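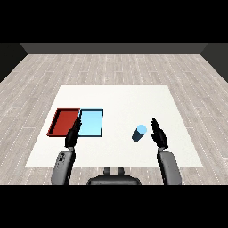 Building a Two-Handed Sorting Robot in a Shared Workshop
Handout 7: From the simulator to the bench

Prepared by Wiesława Wieczorek, with corrections from Przemysław Nowakowski

Last time we finished the shoulder mounts and checked the cables. Today no motor will be switched on. We work only with the simulated model, and you should bring your own laptop with the Osance files already copied.

1. The task

One object, two trays. The robot must take the small blue cylinder from the table and leave it in the blue tray. The red tray stays empty in this exercise. It touches the blue one, so a release a little too far to the left puts the cylinder in the wrong place, and this counts as a failed attempt even if the grasp was good.

The cylinder starts on the right side of the table, near the right hand, and the trays are on the left. You have two possibilities: the right arm carries the object the whole way, or it passes the object to the left hand over the middle of the table. Please begin with the first one. The handover needs good timing of both wrists and we come back to it in October.

2. A lying cylinder

In Handout 6 the object was standing. When it lies on its side, it can roll, and the hand must be turned so that the fingers close across the body and not along it. Read the angle of the long axis first, then set the wrist, then go down. If the fingers touch the table before they close, raise the target by 11 mm and try again.

3. Settings for today

Control rate: 70 Hz
Length of one attempt: 1000 steps
Start position: both hands open, above the table
Friction of the cylinder: leave the default value

Write down each change you make. Arlo Marchetti lost a whole evening last term with a friction value which he had changed and forgotten.

4. Before you go to the real bench

The simulated table is perfectly flat – ours is not. Measure the height at the four corners and enter the values in the Illex file. Check also that the trays are fixed with tape.

Homework: save three successful attempts and one failed, with two sentences about the failed one. Send them to Grażyna Wasilewska before the next meeting.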